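Chapter 6
Coordinating Two Arms in One Workspace

6.1 Why two arms are harder than one

Chapters 4 and 5 dealt with a single manipulator. The planner received a start configuration, a goal configuration and a description of the obstacles, and it returned a path. Nothing in the cell moved except the arm being planned for. That assumption made collision checking a function of one configuration vector, and it allowed the path to be computed first and timed later.

A second arm breaks both conveniences. Each arm is now a moving obstacle for the other, so a path that is free of collision at one speed may not be free at another. The timing of the motion has become part of the problem. The size of the problem also grows. Two seven-joint arms planned together give a search space of 14 dimensions, and sampling methods that found a path in a fraction of a second for one arm can take much longer or run out of their time budget.

This chapter covers the software that sits between the task description and the joint controllers when two arms share a table. It assumes that the reader has finished the exercises of Chapter 5 and has a working collision checker. The grippers are treated as rigid bodies until Section 6.7, where held objects are added to the model.

6.2 Terms used in this chapter

Composite configuration. The joint values of both arms written as one vector, left arm first. The order is a convention of this book. Some libraries put the right arm first, and mixing the two is a common source of errors that look like planner faults.

Shared region. The part of the workspace that both arms can reach. It is computed once per cell from the kinematic models and stored as a voxel grid.

Claim. A record stating that one arm may enter a given part of the shared region during a given interval. Claims are issued by the coordinator described in Section 6.5.

Park pose. A configuration from which an arm cannot obstruct any motion of the other arm. Not every cell has one. Where none exists, the coordinator must treat the idle arm as an obstacle at all times.

Hover pose. A configuration with the gripper pointing down, a short distance above the support surface. The approach phase ends in a hover pose and the descent begins from it.

6.3 Three ways to plan

Coupled planning searches the composite space directly. It is complete in the same sense as the underlying planner: if a solution exists and enough time is allowed, it will be found. Its cost is the main objection. In practice it is kept for short motions in which both arms work on the same object.

Prioritized planning plans the first arm as though it were alone, fixes its trajectory, and then plans the second arm with the first as a known moving obstacle. It is fast and easy to implement. It is not complete, for the first arm may settle in a place that leaves the second with no way through. Swapping the priorities often helps. Swapping them at random after each failure helps more often, but makes the behavior of the system hard to reproduce, and the seed must be logged.

Path coordination plans both paths separately and then searches only over timing. Each path is reduced to one parameter running from zero to one, and the search takes place in a unit square in which the collision zones appear as blocked patches. The method cannot change the shape of either path. If the start or the goal of the pair lies inside a blocked patch, no timing will rescue it.

The running software in this book, Kamolrat, implements all three behind one interface. The calling code passes a request and a mode, and receives either a pair of time-stamped trajectories or a failure record. Students are advised to write the failure record first. A planner that returns nothing but "no path" gives its user no means of telling a blocked goal from an exhausted time budget.

6.4 The test task

Most measurements in this chapter come from one tabletop task, known in the code as reach_center. A single object is placed on the table between the two arms. The task layer decides which arm should handle it, sends that arm to a hover pose over the object, and keeps the other arm clear.

The task was defined by Drita Đorđević and Định Võ for an earlier edition of the laboratory course, in which the object was always a cube. Cubes proved too forgiving. A flat, elongated object has a heading that matters: a two-finger gripper must close across the short side, and the arm that is nearer may not be the arm that can reach the required wrist angle. The object set was changed in August, and the selection rule had to be rewritten along with it.

The earlier rule compared distances only. The present rule computes a cost for each arm as the sum of three terms: the joint-space distance from the current configuration to the hover pose, a penalty that rises as any joint nears its limit, and a penalty for entering the shared region while the other arm holds a claim. The arm with the lower cost is chosen. Ties are broken in favor of the arm that moved last, so that small changes in the estimated object pose do not make the selection flip between arms on successive cycles.

6.5 The coordinator

The coordinator is a separate process. It holds the list of active claims and answers requests from the two arm processes. It does no planning. Keeping it small allows it to be tested exhaustively, and the version supplied with this chapter has 973 lines including comments.

A request names an arm, a set of voxels and an interval. The coordinator grants it if no active claim by the other arm overlaps it in both space and time. Otherwise it refuses and returns the earliest time at which the same request could succeed. The arm process may wait, ask for a different set of voxels, or replan.

Two rules prevent deadlock. First, an arm may not hold one claim while waiting for another unless its current position is outside the shared region. Second, every claim expires. The default expiry is 700 milliseconds after the planned end of the motion, and an arm that is late must renew before that time or stop. The second rule was disputed when the coordinator was adapted from Ekano, an older scheduler with no expiry, and Problem 6.4 asks the reader to construct a case in which its absence leaves both arms waiting forever.
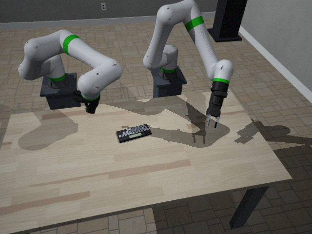
Expiry alone does not make a late arm safe. A claim that has lapsed may be given to the other arm at once, although the late arm is still inside the voxels concerned. For this reason the coordinator checks the reported joint positions before it reissues anything, and a lapsed claim whose voxels are still occupied is marked as held. A held claim can be cleared only by the arm leaving the region or by an operator command.

6.6 Simulation before hardware

All code in this chapter should be run in simulation first. The supplied cell model contains both arms, their pedestals, the table and the room surfaces. Three settings deserve attention before any result is recorded.

Collision geometry. The meshes drawn on the screen are not those used for checking. Each link is wrapped in a set of convex shapes with a margin of 9 millimeters. A gripper that looks well clear of the tabletop may be inside the margin, and the planner will reject the pose. When a hover pose is refused for no visible reason, turn on the display of the collision shapes before changing the planner.

Clock. The two arm processes and the coordinator must all read simulated time. If one of them reads the system clock, claims will appear to expire early or late depending on how fast the simulator happens to run. Jirayu Tanasarn's notes on the course server list the symptoms.

Object pose. By default the simulator hands the exact pose of the object to the task layer. This is useful for finding coordination faults and misleading for everything else. Noise should be added once the coordinator passes its tests. The recommended model perturbs position and heading separately, with the heading noise scaled by the ratio of the object's long side to its short side.

The test suite contains 169 scenes. Each stores a start configuration for both arms, an object, an object pose and the expected outcome, which may be a successful hover, a refusal or a timeout. Scenes that should be refused are as useful as those that should succeed, and they must not be dropped from the suite when the pass rate is reported.

Results should be stored with the planner mode, the random seed and the version of the cell model. Aniela Urbańczyk's script, compare_runs, reads two result folders and lists the scenes whose outcome differs. It compares outcomes only. Differences in trajectory length or duration must be examined with the plotting tools from Chapter 3.

6.7 Held objects

When a gripper closes on an object, the object ceases to be part of the environment and becomes part of the arm. The collision model must be changed at that moment in three places: the object is removed from the list of static obstacles, it is attached to the gripper link with a fixed transform, and contact between the object and the fingers is added to the list of allowed contacts. If the third step is left out, every configuration of the arm is reported as being in collision, beginning with the current one.

The coordinator must also be told. The voxels swept by an arm holding a long object are more numerous than those swept by an empty gripper, and a claim computed before the grasp does not cover them. The arm process should therefore request its departure claim before the fingers close, using the predicted attached shape. Section 6.8 derives the swept volume for a box held at an arbitrary wrist angle.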